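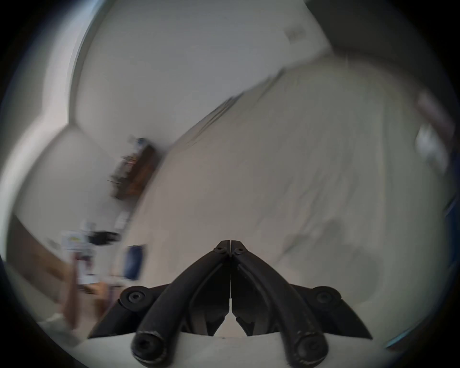 Photo 1 of 2, added by Natália Matoušek

Steam radiator banging in the bedroom before dawn, what can a renter do?

Natália Matoušek
Posted Mon 5 November

Hi all, long-time reader, first time I've had to make an account. I moved into a third-floor apartment in Stendness in the summer, and everything was lovely until the heat came on in October. Now the bedroom radiator wakes me up every single morning. I don't mean a little tick tick. I mean somebody down in the basement hitting the pipe with a hammer, maybe a dozen whacks, then a gurgle, then a long hiss, and then it starts over. It goes on for 20 minutes and by then I'm up and making coffee in a bad mood.

It's the old cast iron kind with one pipe going into the bottom at one end and a little silver bullet-shaped thing on the other end that hisses. There's a knob where the pipe comes in. I've tried turning the knob to halfway so it would get less steam, and I swear it got louder. The living room has the same kind of radiator and it's fine! Hisses a bit, gets warm, minds its own business.

My building is managed by Kundenow and I've put in two requests through their website. The first got closed with "normal operation." The second is still open. I pay extra for heat here so I'd kind of like to be able to sleep through it.

I've already moved the bed to the other wall, which helped with the roasting (my head was right next to the thing) but did nothing at all for the noise. I've tried earplugs too, and I can feel the bangs through the floor anyway.
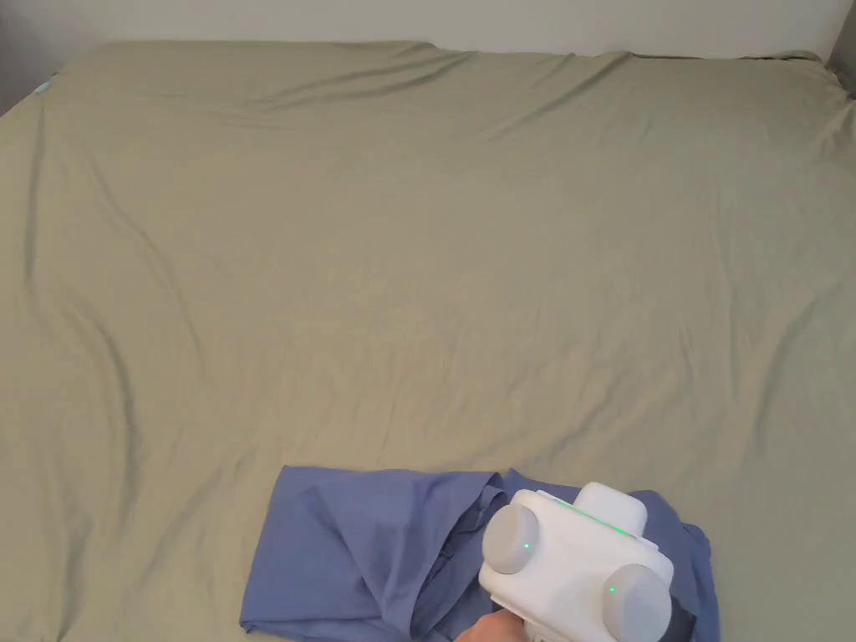 The bed in its new spot, green sheet on

So is this really normal? Is there something I can do myself that won't flood the downstairs neighbor or lose me my deposit? I own a screwdriver, a wrench and a small level, and I'm reasonably handy, but I've never lived with steam before. We had electric baseboards growing up. And if the answer is "make the landlord do it," what exactly do I ask for so they don't close it on me again?

Thank you!!

thirdfloorwalkup

Yeah those old radiators just do that. I had one for years and you stop hearing it by January. Try a white noise machine, or ask for a different apartment when your lease is up. Mine also smelled like burnt dust the first week every year so if yours does that too don't panic, just vacuum behind it.

pipes_and_biscuits

I'm going to disagree with the post above, in a friendly way. Hissing is normal for a one-pipe system. Some ticking while the metal warms up is normal too. Hammering is not, and it's usually fixable, often for very little money. I took care of boilers for two apartment buildings before my knees quit on me, and a banging bedroom was the most common call I got every fall.

What you're hearing is water. In your setup the steam comes in through that one pipe, gives up its heat, turns back into water, and the water has to run out through the same pipe while more steam is still coming in. If it can't get out of the way it sits in a puddle, the steam picks it up and throws it down the pipe, and bang.

Start with the knob. On one-pipe steam that valve has two positions, all the way open and all the way closed. Halfway squeezes the opening so the water and the steam fight over it, so no, you didn't imagine it getting louder. Open it all the way, counterclockwise, until it stops. Don't crank on it once it stops, old stems leak. If it won't turn by hand, leave it alone and put that in your request. And don't go by the knob on top alone, by the way. I've seen plenty where the handle spins happily and the disc inside fell off years ago.

Next, the slope. Wait till the radiator is cold (truly cold, these things will take your skin off) and lay your little level along the top. It should tip slightly down toward the end with the pipe. A lot of old floors have sagged so that the far end, the one with the silver thing, is now the low end, and that's where your puddle is. The cure is a thin shim under each foot at the far end. You're looking for a quarter inch or so, don't jack it up like a truck. Plastic shims hold up better than wood ones, and Woo Hardware on the main drag carries them by the bag. Get a second person for the lifting. A full-size one weighs more than you think and you don't want to strain the pipe where it goes through the floor, so lift gently and only at the far end. If that sounds like more than you want to take on in a rental, it's a perfectly fair thing to ask maintenance to do and it takes them ten minutes.

The silver bullet is the air vent. It lets air out so steam can get in, and then it's supposed to shut when the steam reaches it. If it hisses the whole time, or spits water on your floor, it's worn out. New ones screw right in. I used to put in Ollovum adjustable vents and liked them, mostly for bedrooms, because you can set them slow and the radiator fills more gently. But changing a vent on somebody else's system is something I'd ask permission for, in writing. Only ever do it with the heat off and the radiator cold.

If the slope is good, the valve is wide open and the vent is healthy and it STILL bangs, then the trouble is in the pipe under your floor or down at the boiler, and that's theirs to sort out. Somebody may have the pressure set way too high. Pretty common, a tenant complains they're cold and the super turns it up.

For the request, I'd skip "noise" altogether, that's the word that got you closed. Write "water hammer at bedroom radiator, daily," give the time it starts, say which end of the radiator is low, and ask them to check pitch, supply valve and air vent. Attach a recording. Somebody who knows steam will read that and show up with shims in their pocket.

marg_in_4b

Everything pipes said. I just want to add the landlord side, having been through this last winter with a different company.

I kept a log on the fridge, just the date and start time and how long it banged. Mine ran 45 minutes on the worst mornings and 55 once, when it was really cold out. I sent them a photo of the log every Friday along with the recording. Week three they sent an actual steam guy and not the handyman. He said the radiator was pitched backward and the valve was shot, and he fixed both that same afternoon. I saw the invoice on his clipboard, $532, and I understood why they had been so attached to "normal operation." I never paid a cent of it and you shouldn't have to either, but read your lease first. Mine had a line about heating equipment being the owner's job to maintain and I quoted it back at them.

Couple of other things. Don't put anything over the vent to muffle it. I tried a sock (I know) and all I got was a cold radiator and a soggy sock. And keep the bedding from hanging against the radiator, though it sounds like you moved the bed already so you're good there.

If you end up too hot after it's fixed, which happened to me, ask about a slower vent like pipes mentioned before you start sleeping with the window open. I slept with mine open till March and I still think about that.

Natália Matoušek

Oh wow, thank you. Valve is all the way open as of tonight. Put the level on top after dinner while it was cold and the bubble says the vent end is low, you can even see it by eye once you know to look. I don't have anyone to help me lift this week so I've rewritten the Kundenow request using pipes' wording, and the log is started on the fridge. Will come back and say what they do.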